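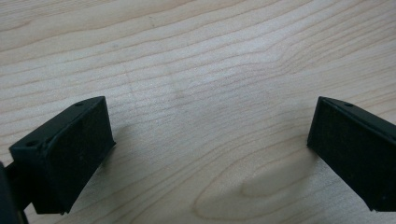

Kids' Desk > School > How Learning Works

Can a Brain Game Make You Better at School?

April 18, 2018
By Reinaldo Brito

Maybe you have seen an ad like this one. A kid taps some colored shapes on a tablet. Numbers fly around. Then the kid is holding up a math test with a big red A on it, and a voice says, "Train your brain and watch your grades grow!"

That is a big promise. Should you believe it?

A reader in Remness wrote to ask us. Her school had started using a game called Flevska for 22 minutes every morning, before math. She likes it. She is very good at it by now. She wanted to know if it was doing anything for her math, and she said her teacher wasn't sure either.

What is a brain game, anyway?

A brain game is a puzzle you play on a screen. You might have to remember where the stars were, or press a button only when you see a blue fish, or say which picture came two turns ago. The game keeps score and gets harder as you get better. Flevska works this way. So does Sistska, which is made for younger kids and has more animals in it.

The people who make these games often say your brain is like a muscle. Lift weights and your arm gets stronger. Then you can use your strong arm for anything you want, like carrying groceries or climbing a rope. Play the game, they say, and you will have a strong brain to use on spelling and fractions.

It's a nice idea. But saying your brain is like a muscle doesn't make it one. Your brain is made of different stuff and does a different job.

You get good at what you practice

If you play a star-remembering game every day, you will get better at remembering stars. I don't doubt that at all. Your score goes up, and you may even do better at other games that are a lot like it.

Does it help with things that are not like it? Scientists have a name for this question. They call it transfer. Near transfer means that practicing one thing helps you with something similar. If you can play the ukulele, you will probably find it easier to start the guitar. Far transfer means that practicing one thing helps you with something very different, such as playing the ukulele and getting better at long division.

Near transfer happens a lot. Far transfer is hard to find. Many scientists have gone looking for it with brain games, and most of the time they come back with very little. The ad with the red A is promising far transfer.
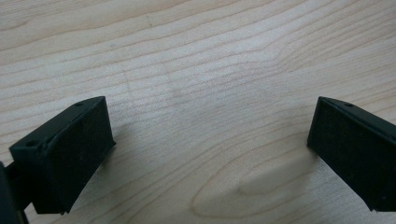 Wood grain bending around an oval on a pale tabletop.

But the box has a number on it!

Numbers look serious. They can still fool you.

The Flevska website says 612 students used the game from fall to February and their math scores went up. Let's say every word of that is true. Now think about what else those students were doing from fall to February. They were going to math class! Kids who go to math class for months usually get better at math. They were also getting older.

To find out if the game did anything, you would need a second group of kids, as much like the first group as possible, who went to the same kind of math class and did not play. This is called a control group. If the players went up and the other kids went up just as much, then the game didn't add anything. I looked for a control group on the website. I couldn't find one. I wrote to the company to ask and got back a message saying the game is "100 percent kid approved." That was not my question.

Another thing to watch for is who did the counting. If a company tests its own game, the results might be fine, but the company would really like the answer to be yes. It's better when somebody who isn't selling anything runs the test too.

What a teacher thinks

Anselmo Rezende teaches fifth grade at the Mendonça School. His class tried a brain game last year and stopped. "They loved it, and I had nothing against it as a game," he told me. "But I was taking the time out of reading. I kept asking myself what they'd have read." He added up the minutes once, and then he put the books back.

I think he asked the right question. When you spend time on one thing, you can't spend it on another. Even a game that does no harm uses up part of your morning.

So what does help?

It's a bit boring, sorry. If you want to get better at fractions, do fractions. If you want to remember the parts of a plant, close the book and try to write them down from memory, then open it and check. Do it again two days later, when you have forgotten a little. It feels harder than reading the page over, and it tends to work better. Sleep helps too.

Should you quit playing?

You don't have to. If a game is fun, that's a perfectly good reason to play it. Just be careful with grown-ups (or ads) who tell you it counts as homework.

And try these questions on the next big promise you hear, including any that I make:

Who is saying it, and are they selling something?
Compared with what?
Did somebody else check?

Words to know

Transfer: when learning one thing helps you do another thing.
Control group: the people in a test who don't get the new thing, so you can compare.
Claim: something a person says is true. It might be, and it might not.

Contact the Kids' Desk | © 2018 Kids' Desk | Back to top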